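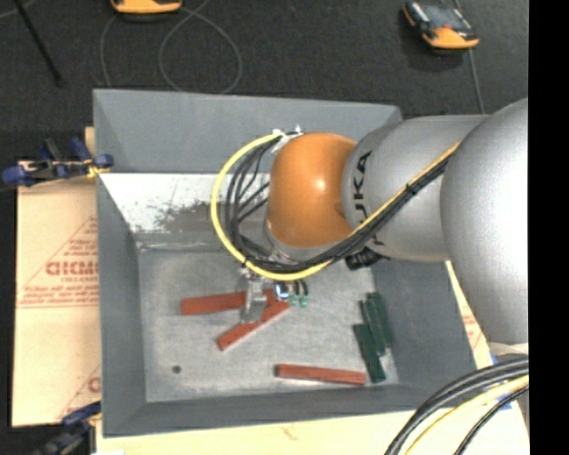 Robot arm reaching into a gray open-topped bin.

Skip to content
Search this site Enter keywords Go
Home | Partners | Events | Toolkit | Contact
Print this page | E-mail this page

Coltwood Community Event Guide
Section 2: Setting up your awareness day

We're so glad you've decided to host a day on fair treatment and respect in your town! Please read this section all the way through before you book anything, even if you have run events before and feel you know the ropes.

1. Choose your hall and ask for the accessibility sheet. Walk the route from the street to the stage yourself, and try it again with a stroller or a wheelchair if you can borrow one.

2. Write to Nadja Mösli at the Coltwood office with your preferred date. For an event in August, she needs your letter by June 7, 2024.

3. Book your speakers. We ask for at least two who can talk from their own experience, and please offer to pay their travel (people are often too polite to bring it up).

4. Order the printed booklets. A box holds 300, and the Ernby and Kaewkla groups found one box plenty for a full day.

5. Set up the story corner well away from the music, with soft chairs and a sign saying that listening is just as welcome as talking.

Note: Sign language interpreters need a break and a partner to trade with. Leonie Schwaiger keeps the list of interpreters and will happily talk you through the schedule.

Caution: Do not film or record in the story corner. Signed consent forms (form 21) cover the main stage only.

6. On the morning itself, put the welcome table near the door and have the large-print programs out before you open.

Continue to Section 3: After the event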